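Filed under: Household objects / Tabletop / Data cards

# Stetstead Tabletop Kitchen

A data card for people who need pictures of pretend lunch.

## Summary

Stetstead is a set of 2,745 still pictures of toy food and real kitchenware on a white tabletop in Brundinbridge. It grew out of Rajan, our older set, which was mostly cutlery and which people kept calling "the fork one". The cutlery has been retired. The fruit has moved in.

The subject is clutter of the mild domestic kind: plates, bowls, things with handles, and a quantity of fruit that will outlive us all. Layouts change from one group of pictures to the next, and objects come and go.

## What's on the table

The names below are the ones used in the label files. They were chosen by Ajith Reddy, who would like it known that "half orange" was the result of a long discussion.

- `plate_lavender`: the big round one. Some labellers wrote pink and some wrote purple. Both have been merged into lavender and the matter is closed.
- `bowl_blue`: small and round. Found upright, tipped, or wherever the last layout left it.
- `strawberry`: more than one in the box, all sharing a single label. Please don't write in asking which is which.
- `orange_half`: toy, cut face showing. Its other half has never been in Stetstead or, as far as we can tell, in Nerkstead.
- `banana_peeled`: toy. Permanently peeled, so of little use to anyone studying peeling.
- `colander_green`: sage green, oval, a handle at each end. Filed under "colander" after a brief spell under "basket".
- `mug_green`: nearly the same green as the colander, and responsible for most of our colour arguments.
- `toaster_oven`: the only thing here that could cook anything, and there is nothing here to cook.

## Sample pictures

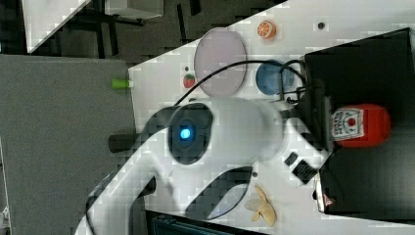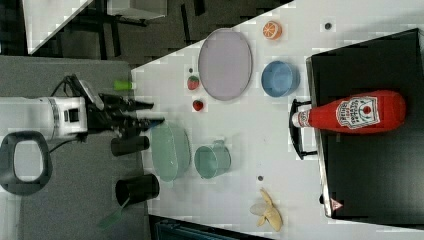
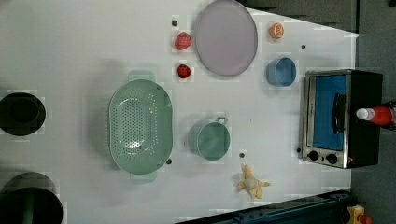 *Three samples from the same tabletop. The half orange is in all of them; the colander and mug are in the last.*

## Labels

Each picture has a plain text file listing the objects in it, one per line, in no order worth relying on. Outlines are supplied for 70 per cent of the set. The remainder have names only, and will probably stay that way until someone gets very bored.

Objects partly hidden behind other objects are still listed if a person could name them without squinting. The squinting rule is Ajith's. It has held up better than the written guidelines it replaced, which ran to 15 pages and contradicted themselves on the subject of lids.

Shadows aren't labelled. Small dark specks on the table aren't labelled either. An early version had a `crumb` class and we don't talk about it.

## Good for

Finding and naming everyday objects, telling similar greens apart, checking whether your model thinks a bowl on its side has stopped being a bowl. Over 100 pictures were set aside in August as a hard test split, mainly on the grounds that the labellers had disagreed about them.

## Less good for

Anything to do with nutrition. Judging ripeness. Learning what a normal kitchen looks like, unless yours is a white table with a plastic-looking harvest on it.

Colour work needs care. Pale things on a pale surface shift a good deal with the light, and the lavender plate is the worst offender.

## Known problems

- A few early files still say `basket_green`. Treat as `colander_green`.
- "Colour" is spelled two ways in the headers. Your script will find this before you do.
- The mug's handle direction was recorded for a while and then wasn't.

Corrections go to Ajith Reddy, with the picture number and as little sarcasm as you can manage.

Related sets
- Rajan: Cutlery and Drawers (retired)
- Nerkstead Pantry Shelves
- Nerkstead Washing-Up, small version

Last updated: August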